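Progress report to the Ogbonna Fund
Project: Akville Shared Meals
Period: second quarter, ending October
Prepared by: Nkechi Lawal, program coordinator

## Where things stand

The community lunch is running weekly at Akville Hall and has not missed a Saturday this quarter. The Iltari outreach meals started later than planned. We lost the first two dates to a burst water main on the hall's street and did not try to make them up.

The grant covers food, hall hire, a part-time cook and transport. Spending on food and hall hire is on budget. Transport is under, mostly on account of the late start at Iltari, and we would like to carry the difference into next quarter.

## Meals

Garba Abubakar has moved the menu to a 10-week rotation. Before that he was choosing dishes from whatever came in on the Friday delivery, and regulars were getting lentil soup too often. The rotation still leaves room for donated vegetables. Pumpkin has been the main one, and there is more of it coming.

Attendance was steady until the school holidays, when more families came and we ran short of mains on two occasions. We now cook an extra tray of rice and a second pot of sauce in holiday weeks. Leftovers go home with people in containers they bring themselves.

Several older members asked for softer food and less salt. Both are done. The salt is on the tables for those who want it.

## Kitchen and washing up

Washing up is the slowest part of the day. Lunch finishes at 1:30 and we have the hall until 3, so anything that runs late cuts into mopping and lock-up. We have split the job into scraping, washing and drying, with a different person on each, and glasses and cups are done first while the water is clean.

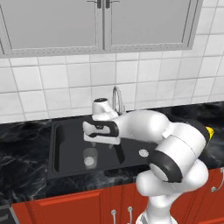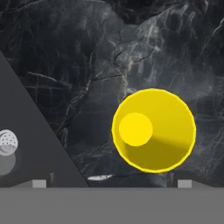
**Will the fund be asked to pay for a commercial dishwasher?**

We are not asking for one this year. The hall's wiring would need an upgrade first, and that is a matter for the building owner.

We would, however, like approval to spend $2000 from the transport underspend on a second upright fridge. The current one is full by Friday night and we have been storing milk and salad at Princess Marquez's place overnight, then driving it back in the morning. Ildale Catering Supplies has quoted on a reconditioned unit with delivery included. The quote is attached.

## People

Ildikó Oláh finished her food safety certificate and now supervises the kitchen when Garba is away. Two new helpers joined from the Iltari side. We are still short of drivers with their own vehicle, and Garba Garba has been doing both runs by himself since the start of spring. He is willing to continue but should have a backup.

## Problems

- The hall booking system double-booked us once. We shared the room with a dance class and served lunch an hour late.
- The oven's left door seal is worn. Reported, not yet fixed.
- Three invoices from the produce supplier were addressed to our old account. These have been reissued and paid.

## Next quarter

We plan to keep both sites going, close for two weeks over Christmas, and run a short survey on meal times. Some people have told us noon is too early. The results will be in the next report, along with the final transport figures.

Please let us know about the fridge before the quote lapses at the end of the month.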